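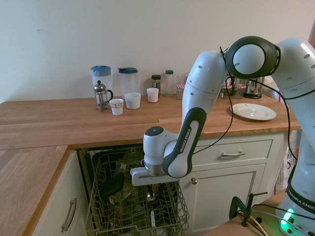 Franka Emika arm above the open dishwasher and its rack.

Savach Tremolo Pedal: Progress Report for July
To: Pramila Lodhi
From: Urs Gasser

Work this period went into the second prototype of the Savach and into getting quotes for the first production run. The circuit is close to final. The enclosure is behind.

Circuit. The first prototype had an audible tick at the top of each cycle when the depth knob was past three o'clock. Kamlesh Garg moved the oscillator to its own corner of the board and gave it a separate ground return. The tick is gone at all depth settings with single-coil pickups. With a humbucker into a high-gain amp it can still be heard faintly at the fastest speed. Kamlesh has a small filter change to try on the next board.

The volume drop players complained about has been fixed with an added gain stage and an internal trim pot. We set unity at the bench and then checked it by ear against the bypassed signal. Current draw went up slightly and the pedal still runs from a standard nine-volt supply. We have dropped the battery clip. There was no room for it once the jacks moved to the top.

Player testing. Eight guitarists had the pedal for a week each. Four of them used it at rehearsal volume and the rest at home. Comments were mostly about the speed knob, which bunches all the slow settings into the first quarter turn. 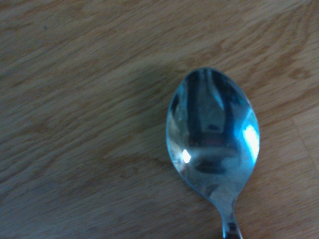 We are switching to a reverse-log pot to spread those out. Two players asked for a tap tempo switch. That would mean a larger box and a different oscillator, and I don't recommend it for this model.

Enclosure. Narkthorpe sent drilled samples with the footswitch hole too close to the LED. Deepak Mittal returned them with a corrected drawing. The powder coat color was fine. New samples are due on a Monday, after which we need a few days for fit checks.

Costs. Parts for the second prototype batch came to $2,913, including shipping. The unplanned item was $141 for replacement optocouplers after the first lot varied too much from one to the next. Goel has agreed to sort the parts before shipping from now on.

Next steps
Build and test the board with the filter change (Kamlesh)
Approve the drilled enclosure (Deepak)
Record demo clips with clean and driven amps (Spyros Trajkovski)
Get a second assembly quote from Vevard (Urs)

I need your decision on top-mounted jacks before the enclosure order goes in.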